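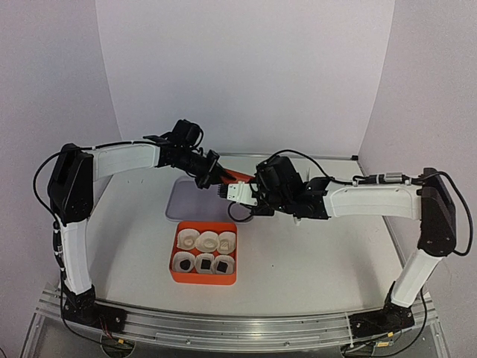

Gistside handover set, known fault and withheld episodes

The Gistside set holds over 3,000 two-arm episodes recorded on the Vorkerholm cell. Each one is a handover between the left and right arms followed by a placement. In May we found that the right gripper controller could report "closed" before the fingers had touched anything. The left arm waits for that signal and then opens. The risky moment is the one where the left gripper still holds the orange piece and the toothed white finger of the right gripper sits just below and beside it. If the signal comes early at that point, the left arm lets go with nothing holding the piece from the other side.

What was affected

We found 111 episodes with an early close signal. In 54 of them the piece was dropped. The others finished normally, but their gripper state column is wrong and should not be used for training.

Cause

The Semeniuk driver read motor current once at the start of the close command and took the startup spike for contact. It showed up mostly after the cell had been idle - the first few runs of the morning were the worst.

What changed

Driver version 2 ignores the spike and checks finger position as well as current. The left arm now holds until both agree. If they don't agree, both arms stop and an operator has to clear the fault.

Using the files

All affected episodes are in the folder named withheld. They are left out of the default split. Joint positions and video in that folder are good - only gripper state is unreliable.

Do not replay withheld episodes on hardware. The release timing is part of the recorded commands, and the new driver check is bypassed in replay mode.

Maintained by Rustasitz.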